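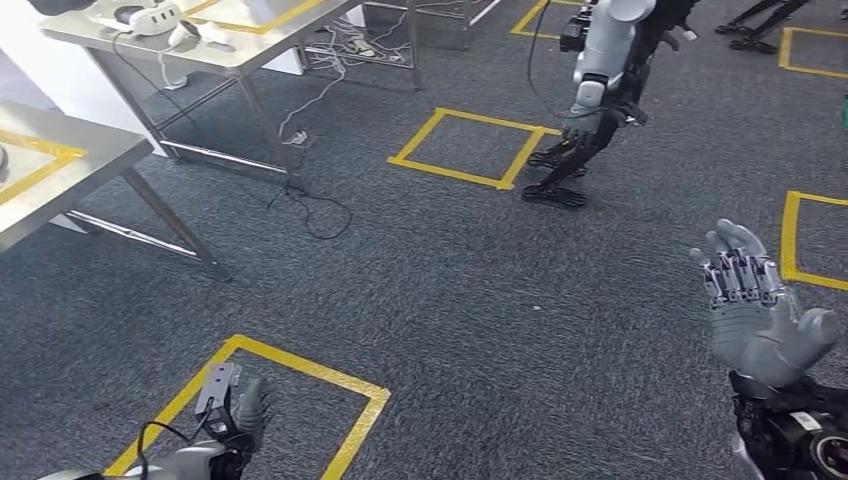 Marking out squares on carpet with tape: how do you get them straight?

Norkent Forum > Halls, Clubs and Shared Rooms > Floors

clodagh_h
Posted 21/06/2020

I need to put tape squares down on a carpeted floor and would like to do it once and properly. The carpet is dark grey, textured, the hard-wearing office sort with no real pile. Yellow tape, outline only, laid straight on the carpet. The layout I have in mind is like the photo, one square in the middle and others set out around it with bare carpet between.

Questions:
What tape holds on textured carpet and comes up without leaving glue?
How do you keep the corners square when there is nothing to measure from? My room has one wall that is out of true.
Overlap the corners or butt them?

The squares will be 40 cm a side. The marks need to stay down until January, when the room goes back to being a meeting room and the carpet has to be as we found it.

Clodagh Hanrahan

vik_floors
Don't use the walls at all. Find the middle of the floor, snap two chalk lines across it at right angles, and measure everything from those. To check the right angle use a 3-4-5 triangle. Go 3 units along one line, 4 along the other, and the distance between the two points should be 5. Make the units as big as the room allows.

Chalk comes out of that kind of carpet with a vacuum. White chalk only. Blue is a nuisance and red is worse.

pellow
Seconded on the chalk lines. For the squares themselves I cut one out of stiff card and draw round it with a bit of tailor's chalk, then tape to the chalk. Much quicker than measuring each one. Check your card by measuring both diagonals. If they match it's square.

marrowfat
I'd skip the chalk and use string and drawing pins. Chalk under tape stops it sticking and then you're back down there every fortnight with the corners lifting.

vik_floors
Only if you tape on top of the line. Tape just inside it and vacuum the line off afterwards. Drawing pins in a carpet people walk on, no thanks.

marrowfat
You take the pins out when you've finished.

vik_floors
You take most of them out.

Tessa_at_Cirnby
On the tape question. We had ordinary vinyl floor tape down in the small room at Cirnby over a textured carpet and it only stuck to the high points. The edges went fluffy and picked up dirt. Cloth tape was better. It bends into the surface a bit. Press it down with the back of a spoon, or a seam roller if you have one.

Vacuum first, and then vacuum again. Grit is what lifts it.

For getting it up, pull slowly and low, back along itself, in the direction of the weave if you can see one. Test a strip somewhere out of sight for a week before you do the lot.

clodagh_h
Thanks all. Tessa, was that a cloth tape sold for carpet or just any? I have seen one from Lelora but it is dearer than the rest and I don't want to pay for the name.

Tessa_at_Cirnby
Any cloth tape with a low-tack glue. Avoid the silver stuff, the glue goes soft in a warm room and stays in the carpet. I haven't used the Lelora one so can't say.

pellow
Corners: overlap and trim. Run both strips past the corner, lay a steel rule across and cut with a sharp knife, light pressure so you don't go into the carpet.

Tessa_at_Cirnby
Please don't cut on a carpet you have to hand back. Cut the strips to length on a board first and lay the ends over one another. It makes a small double thickness, and it doesn't matter.

pellow
I've done it dozens of times without a mark.

Tessa_at_Cirnby
On your own carpet?

pellow
Fair point, it was.

old_benchmark
One thing about checking your work. Stand right over each square to judge it, or better, measure it. From an angle they always look skewed, even when they're dead right. I took up a whole row once that was perfectly good.

If the carpet is in tiles you can use the joins as your grid, provided they were laid straight. Measure a couple before trusting them.

clodagh_h
I'll have a look for joins, I hadn't thought of that. If it is one big sheet I'll go with white chalk and a card template, cloth tape inside the line, ends cut on a board. Test strip goes down behind the door this evening.

marrowfat
String would still be my choice. But measure from the middle whichever you use, vik is right about that.

vik_floors
Let us know how the test strip comes up. And keep the card, you'll want it when a side needs replacing.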